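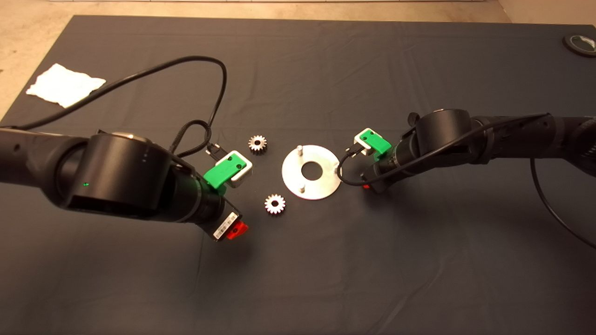 Section 2. Planning and Budgeting for a Two-Arm Assembly Bench

Zakhar Palamarchuk
11 April 2023

Read this section before you place an order. It covers the parts of a Trudeo bench that are bought separately and the items that most buyers leave out of the first budget. Mounting and wiring are in Section 3.

2.1 Before you ask for a quote

1. Write down the one job the bench has to do first. "Put two small gears on the pins of a plate" is enough. "General assembly" is not, and the sales desk at Grasness will send it back.
2. Measure the smallest part and the widest part. The fingers have to open past the widest one with room to spare.
3. Decide whether you need both arms. If one hand only holds the plate still, price a fixture first.
4. Measure the table. Allow 300 mm of clear space behind each arm base for cables.

Note: Send sample parts with the quote request. Drawings alone are accepted, but the reach check is then left to you.

2.2 Items to budget for

5. Arms, one line per arm, with power supply.
6. Grippers and fingers. Fingers are ordered as a pair under part number 3881.
7. Grip pads. Treat these as a consumable and give them their own line. On a bench that handles metal parts with toothed edges, plan on a new set of pads every 9 weeks.

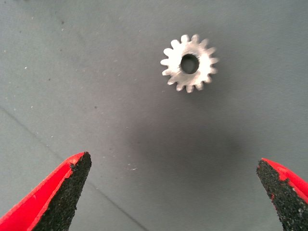

8. Work surface. A plain gray cloth is cheap and keeps small parts from sliding, but it creases and collects lint. Buy two so that one can be washed. If you intend to use cameras to find parts, choose a matte surface in one color.
9. Cables and strain relief. Order cables long enough for the arm at full reach, plus slack for the wrist to turn.
10. Spare parts to practice on. Gears get dropped. Order 20 extra of each size.

Caution: Do not save money by leaving out the emergency stop. The arms will not be released for shipping without one on the order.

Caution: Do not glue a loose pad back onto a finger. Replace it.

2.3 Timing

11. Arms ship from the Clernwood warehouse. Fingers and pads ship from Blackburn and arrive in a separate box, often first.
12. Orders that must be installed before the July shutdown should include the table dimensions at the time of order.
13. Keep part of the budget back until the first job is running. Most changes at that stage are to fingers and fixtures.

Note: Training is quoted per person and can be added later at the same price.

Comments (3)

benchtop_mel: Is 3881 one finger or two? Our purchasing system shows it as "each."

Zakhar Palamarchuk: Two. "Each" means each pair. I have asked for the listing to be changed.

R. Dunmore: We go through pads faster than step 7 says, but our gears are steel and still have burrs on them. Deburring first helped some. Would like to see a price range for the cloth too.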